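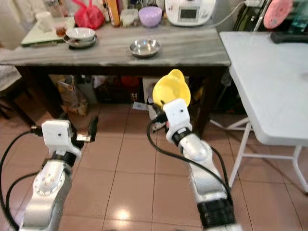 Kitchen table with a marble-patterned top in use as a work surface: bowls toward the front, bottle, containers and electric appliance along the back.

Skondotero releases Nerkeline, a layout standard for kitchen tables used as work surfaces

KESWOOD, February. Skondotero, a publisher of household planning documents, today released Nerkeline, a written standard for arranging food preparation on a freestanding kitchen table. The document is intended for homes where counter space is limited and the table carries preparation, small appliances and short-term storage at the same time.

Existing kitchen planning guides deal mainly with fixed counters, sinks and stoves. Tables are usually treated as dining furniture and given a seating allowance. Nerkeline treats the tabletop as a working area with a front edge, a back edge and a power side, and assigns items to positions by how often they are handled during one preparation task.

The standard divides the tabletop into three zones. The front zone is reserved for open vessels in active use, such as mixing bowls and cutting boards. The middle zone is kept clear before work starts and receives filled vessels as the work proceeds. The back zone takes upright and closed items: bottles, lidded containers, bagged produce and electric appliances.

Rules for the front zone are the most detailed. A shallow metal bowl is placed near the center of the front edge, set in far enough that the rim does not project over the floor. A ceramic bowl may stand beside it, on its saucer if one is used. Drinking glasses and cups containing liquid are moved to the far left or far right of the table and are not placed between two open bowls. Funnels and measuring cups have no assigned position in the front zone. They are kept in the hand during use and set down in the middle zone afterward, rim down if empty.

Cutting boards and trays not needed for the current step are stored flat at a back corner. Containers may stand behind a board. The standard permits a container to stand on a board only if the board is not required again before the table is cleared.

Electric appliances such as rice cookers are placed at the back corner nearest the wall outlet, with the display or controls facing the user. The power cord leaves the appliance on the outlet side and may not cross the back zone. Extension cords are outside the scope of the document. Users are referred to the appliance manufacturer's instructions for clearance from walls and shelves.

Nerkeline also covers the space underneath the table. Floor area between the legs may be used for storage on the wall side only, leaving the user's side free for standing and for a pulled-out chair. Tile floors are to be wiped after any transfer of liquid or fine dry goods at the table edge.

The text was prepared by Dwynwen Beddoe, technical editor at Skondotero, and revised after a trial in 50 households. Participants used a draft version for five weeks and recorded the position of each item before and after preparing a meal. The main change from the draft concerns bagged produce. Mesh bags were originally assigned to a hook or shelf away from the table. Participants regularly returned them to the tabletop, and the released version allows one bag in the back zone, on the side opposite the appliance.

"The draft assumed that people would put things away between steps," said Beddoe. "The records showed the same bottles and containers on the table from start to finish. We rewrote the back zone rules to accept that and to keep those items out of the reach path."

Patterned tabletops are addressed in an annex. On streaked or marbled surfaces, small spills of light-colored material can be difficult to see from a standing position. The annex recommends a side-lit check of the front zone before the table is cleared, followed by wiping toward the user. Surface care products are not specified.

The standard is supplied as a printed booklet with two fold-out position charts, one for tables placed against a wall and one for tables accessible from all sides. A left-hand outlet version of each chart is printed on the reverse. Pages are coated and may be wiped with a damp cloth.

Printing and distribution are handled by Salameh. Orders for schools and housing providers are accepted through the Skondotero office in Keswood. Updates to the text will be issued as replacement pages.

Press contact: Dwynwen Beddoe, Skondotero, Keswood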